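**FOR RELEASE: April 21, 2019**

# Sethi Pauses Tandar Arm Software After Robot Closes Its Hand on the Wrong Thing, Repeatedly

IRNIRORA. Sethi today withdrew version 3 of the control software for its Tandar household arm. The software has a fault in how it judges distance to dark, flat surfaces. Customers running version 2 are not affected and may continue to enjoy being slightly behind the times.

The fault came up in simulated trials, so no furniture was harmed. In 142 runs of a cabinet task, the arm stopped late 19 times, meaning that it kept pushing after it should have noticed a panel was there. The software logged all 19 as successful. Sethi regards this second part as the more embarrassing one and has given it first place on the repair list.

The cause is a depth filter added in version 3 to help the arm ignore shadows. It does this very well. It also ignores dark wood, on the grounds that dark wood looks a good deal like shadow. Pale surfaces were handled correctly throughout, and the arm's record with white kitchens remains excellent.

Under the old filter, contact with a surface the arm had not expected would trigger a stop. Version 3 checks the contact signal against the depth estimate first, and if the estimate says there is nothing there, the contact is thrown out as noise. Grudden, which tests the arm under contract, raised a question about this order of checks before release. Sethi answered at the time that the question was a good one. It should have done more than that. 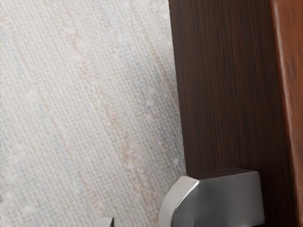

Depth errors of this kind are hard to catch from the wrist view, and Sethi's reviewers passed over several of them the first time through. Part of the trouble is how little of the hand there is to go on. The larger metal finger is right up against the dark, heavily grained panel, with pale woven material to the left, and a reviewer in a hurry sees a tidy approach to a cabinet. Reviewers will now compare every such view with the force readings before signing off.

Owners who installed version 3 should switch the arm off and return to version 2 using the rollback option in the settings menu. Until that is done, please keep hands, pets and walnut sideboards out of reach of the arm. A corrected release is planned for May, after Grudden has repeated the full set of trials and has been listened to.

Sethi will publish the trial results in full, including the 19.

**Press contact:** Sethi Communications Office, Irnirora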